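TEXTILES AND CLOTHING CARE
Week 8 notes - Storage, folding, and what goes wrong in a closet
Instructor: Meron Woldegiorgis
Notes typed up by Chelsea Tindall, posted 2022-05-30

Bring these to the final review. Anything with a star was on last year's test.

Leftover from last week

Ran out of time on shrinkage. Short version: relaxation shrinkage = fabric was stretched during weaving or finishing, goes back to its natural size in the first few washes. Felting shrinkage = wool only (and other animal hair), scales on the fiber lock together, can't be undone. * Know the difference. People mix these up every term.

Cotton flannel does the first kind, never the second. Wool flannel can do both. Same word on the label, two different problems.

1. What storage does to cloth

Four enemies: light, damp, insects, pressure. Book adds dust as a fifth, Meron says fine but treat it under insects.

Light - fades dyes, weakens fiber. Silk worst. Damage adds up, doesn't reset when you put the thing back in the dark. The Endale curtain sample we passed around was the same cloth front and back, the window side tore with two fingers.

Damp - mildew likes cellulose (cotton, linen, rayon) and likes starch even more. So never starch before long storage. Musty smell shows up before the spots do. If you smell it, take everything out, not just the piece on top.

Insects - moths and carpet beetles go for protein fiber: wool, silk, fur, feather. It's the larvae that eat, adults don't. They will also chew through cotton to get at a food stain. Silverfish are the starch eaters.
*Cedar: weak at best. Smell fades. Does nothing to eggs already there. Cleaning before storage matters far more.

Pressure - a crease is a bend in the fiber. Leave it long enough and the fiber breaks along the line. Linen is the classic, look at any old tablecloth and the wear is on the folds.

2. Before anything goes away

Wash or dry clean first. Always. Invisible stains (white wine, clear soda, sweat) turn yellow-brown over a season as the sugars oxidize. You put away a clean looking shirt and get out a stained one.

Rinse twice. Leftover detergent yellows too.

Dry ALL the way. Check waistbands, cuffs, pocket bags, anywhere there's more than one layer. Then give it another couple hours in the open air.

Empty pockets. Close zippers, undo belts. Metal buttons - tissue behind them if they touch pale fabric.

3. Fold or hang

Hang: woven shirts, jackets, pleats, anything lined.
Fold: knits, beaded things, bias cut, anything heavy enough to pull on its own shoulders.

Why knits don't hang - loops slide. Weight at the bottom pulls the loops long and the hanger end pushes a bump into the shoulder. Steam gets some of it out, not all.

Folding a shirt for storage, the method from the demo:
Button top, middle, bottom. Face down.
Sides in toward the center back, sleeves laid down along the body. Don't cross them.
Tail up in thirds, not halves. Half puts the crease right across the belly where everyone sees it.
Roll of tissue in each fold if it's staying put past one season.

Plaids and checks: fold on a line of the pattern. Crease hides in it. Also easier to see if you're crooked.

Refold long term pieces in a new place once a year. January is the usual, it's cold and dry and there's nothing else to do.

4. Containers

Compared the main ones.

Acid-free box - best for anything you care about. Expensive. Label on the outside so you're not opening it all the time.

Cardboard from the store - acidic, glue attracts insects, soaks up damp from the floor. Moving day only.

Cotton bag or old pillowcase - breathes, keeps dust off, washable. Does not stop moths.

Wood drawer - ok if lined. Raw wood gives off acid, you get brown stains on whatever touches the bottom.

Plastic bag - depends on the plastic. Polyethylene and polypropylene are alright. PVC is not, it goes sticky and gives off acid as it ages. Dry cleaner film isn't meant for storage, take it off when you get home. Zip-top kind is good for one clean dry garment for a season, and you can see what's in it with out opening. 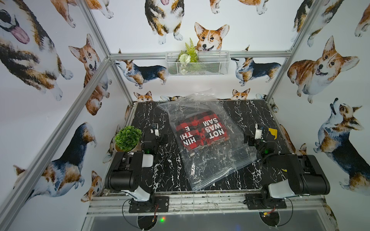
Press out most of the air but don't crush it flat. Vacuum bags are a no for wool sweaters and down, loft doesn't fully come back. *

The catch with any sealed plastic is trapped moisture. Closed on a humid day = the humid day is in there with it. Keep it away from outside walls, cold wall means condensation.

5. Case: the Margate wardrobe

Woman's winter coats, wool, stored 8 years in a basement closet in zippered vinyl covers. Found: hangers rusted, covers stuck to two collars, moth damage on one coat only. Why just the one? It was the only one put away dirty. Others had been cleaned. Same closet, same covers.

Write a half page on which of the four enemies did what. Don't say "all of them." Meron took points off for that last time.

6. Numbers to know

Relative humidity: over 65 percent and mildew gets going. Aim for 40 to 50.
Freezing for moths: bag it, seal it, household freezer, two weeks. Let it get back to room temp before you open the bag or water forms on the cloth.
Shelf lining: washed undyed cotton, change yearly.

Reading for next time

Nullumdale packet, pages 40 to 46. Skip the bit on furs.
Skoseo handout on mending, bring a needle and something with a hole in it. Small hole please.

Quiz is the first ten minutes. Fiber ID and the fold/hang list. No burn test, the fan in the lab is still out.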